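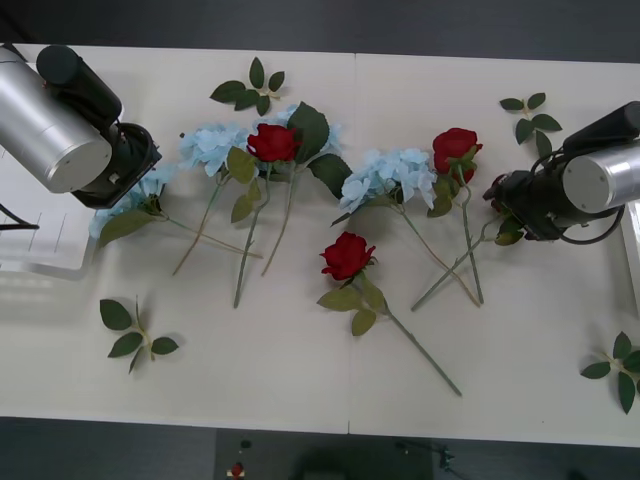
Re: [bench-automation] Kornel two-arm kit, trial unit
From: Karine MacPherson
08/07/2026
2 min read

Forough,

Replies below. We have had the trial unit since June and I have kept a log, so most of this comes from that.

Forough Rashti wrote:
> We are looking at the Kornel two-arm kit for a packing bench. The Vemell
> sales sheet says it handles "irregular soft goods" without changing
> fingers. Has anyone on the list tried that with anything awkward? We
> would also like to know how long the set-up takes and whether the cable
> routing is as untidy as it looks in their brochure.

On soft goods: our test set is artificial flowers, red roses and pale blue hydrangeas, plus loose leaf sprigs, laid flat on a white table. The stock black fingers cope with a rose taken just under the bloom. They are less good on the hydrangea heads, where the petals fold in between the fingers and the arm reports a grip before it has hold of the stem. Lowering the closing force helped. The setting is under Tool, not under Motion where the manual puts it.

Crossed stems remain the main difficulty. If one stem lies over another, lifting the lower one drags its neighbour. Salamatu wrote a routine in which one arm holds and the other lifts, and we ran 500 picks with it. It is slower, and I would not call it ready for a packing line. Leaf sprigs lying on their own are easy.

On set-up: 4 hours from opening the crates to first motion, with two of us. Calibrating the pair took another 20 minutes and has to be repeated if either base is moved. Ours sit at opposite ends of the table. Leave more clearance than the drawing shows, as the wrists swing wider than you would expect when both arms work near the middle.

On cabling: yes, it is untidy. The coiled lead at the gripper is fine in itself but can hang in the view of an overhead camera at some wrist angles. Huguette has asked Vemell for the shorter lead and has had no date from them.

Support has been fair. Rogério Dantas at Vemell answers technical questions properly. The general help address does not.

We looked at the Ajayi unit as well. It is quieter, but sold as a single arm, and pairing two means writing the coordination yourself. For your bench I would ask for a loan unit and run your own goods on it before ordering. I can send Salamatu's routine if you want it.

Karine
Mastik

3 replies
0 shares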